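Visitors > Open Day > Questions and Answers

Filed under: Events and Tours, Robot Workshop

Questions about our open day

Last updated 2023-09-19

We receive many e-mails about the open day at Trusivico, and the same questions come again and again. I collected them on this page with the answers. If your question is missing, please write to the visitor desk and I will add it. – Usha Reddy, visitor program

When is the open day, and when do the doors open?

We hold the open day on a Saturday, two times in the year. The last one was in August, and the next date will be put on the visitor page when the building has confirmed it. Doors open at 10 in the morning and the last group starts at 3:30 in the afternoon. Please come fifteen minutes before your group, as you must sign the visitor book and get a badge.

Do I need to register?

Yes, for the demonstrations. In August we had 184 places and all of them were taken in the first week. For the talk in the lecture room you can come without registration, but when the chairs are full we close the door.

Is it free?

It is free for everybody. Coffee and water are also free. There is no lunch, but the bakery across the street is open until 4.

What will I see?

There are two stations. At the first one, called Jolleck, you can move an arm yourself with a hand controller, with one of us standing next to you. At the second one, called Plustberg, the arm works on a table with things that every household has: tissues, wrappers, plastic boxes, lids. You stay behind the line on the floor and watch. Each station takes twenty minutes, and between them there is a short break for questions.

Why do you use tissues and wrappers, and no real products?

Many visitors ask me this, and some are a little disappointed at first. A hard block has the same shape each time you pick it up. A crumpled tissue has a new shape every time, and when the fingers close, the shape changes again. So the robot can not simply remember where to hold it. Shiny wrappers give a different trouble, as they reflect the lamps and the camera sees a bright spot in the place of an edge.

Clear plastic is maybe the hardest of all. The color of the table comes through the walls of the box, and for a camera it is not easy to say where the box ends and where the table begins.

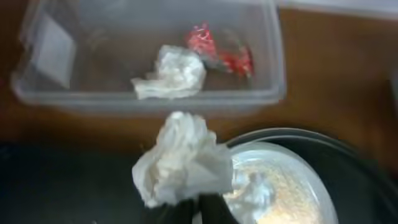
For this reason we keep transparent boxes in the program, even if the arm makes more mistakes with them. A visitor learns more from a task that sometimes fails than from one that was practiced until it is perfect. On the last open day the team made 518 picks during the whole day, and the children in the front row were very loud each time something fell down.

Does the robot work alone, or does a person control it?

At Plustberg you can see both ways. In the first half an operator leads the arm and explains what she does. In the second half the arm works by the program, and the operator only holds the stop button. The guide always tells you which of the two you are watching. If you did not hear it, please ask.

Can I bring my own object for the robot to pick up?

Yes, and we are happy when people do it. It should be smaller than an apple and light. No glass, no food, no liquids and nothing with a sharp edge. We can not pay for an object that gets damaged. Soft toys are fine, keys on a ring are very difficult.

From what age can children come?

From six years, together with an adult. For the hand controller at Jolleck the child should be ten or older, as the handle is heavy. School classes please use the separate form, we have other days for them.

May I take photos?

Photos and short videos are allowed at both stations, without flash, please. The flash disturbs the cameras of the robot and then we have to start the task again. Ask people before you photograph their faces.

Is it loud? Is the building accessible?

The arms are quiet, but the air compressor switches on from time to time and makes a sudden noise. Ear protection for children is at the desk. There is an elevator from the entrance, and both stations can be reached with a wheelchair. Tell us when you register and we will keep a place in front for you.

How do I find you?

We are in the Poduval building, room 2909, on the second floor of the east wing. The number confuses many people, who look for the 29th floor. Take the east elevator and follow the yellow signs. Parking behind the building is free on Saturdays.

I registered but I can not come. What should I do?

Please answer to your confirmation e-mail with the word "cancel". We then give your place to the next person on the waiting list, also on the same morning.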